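January, evening

Wash day, late start

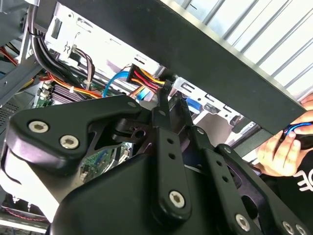

Black plates and silver screws, up close.

Took the old twists out this morning. I had them in too long and the back was matted near the neck. It took until lunch with conditioner and my fingers before I used a comb at all. A lot of shed hair came out. Baiba says that is normal after that many weeks and I think she is right.

Washed twice, then the Brulliline mask under a cap while I paid bills. The big jar is 470 ml and I am more than halfway down already. Kristaps wants to try it on his beard. I told him to buy his own.

Blow dried on low in sections. Length check on the left side is the same as in the fall. The ends feel thin, so I booked a trim with Jurgita at Geltgate. She has moved to the upstairs chair and put her prices up again. Fifty-three for a trim and treatment now. I will pay it, she is the only one who doesn't take off more than I ask.

Did flat twists in the front and two-strand in the back. Parts are crooked on the right. Left them. My arms were done by then and it was getting dark. Oil on the scalp, edges tied down, satin bonnet on.

Need to get: clips, end papers, a new spray bottle (the trigger sticks).

Gervasio called at 8 about the drive to Prilach. Told him I'd look at it tomorrow.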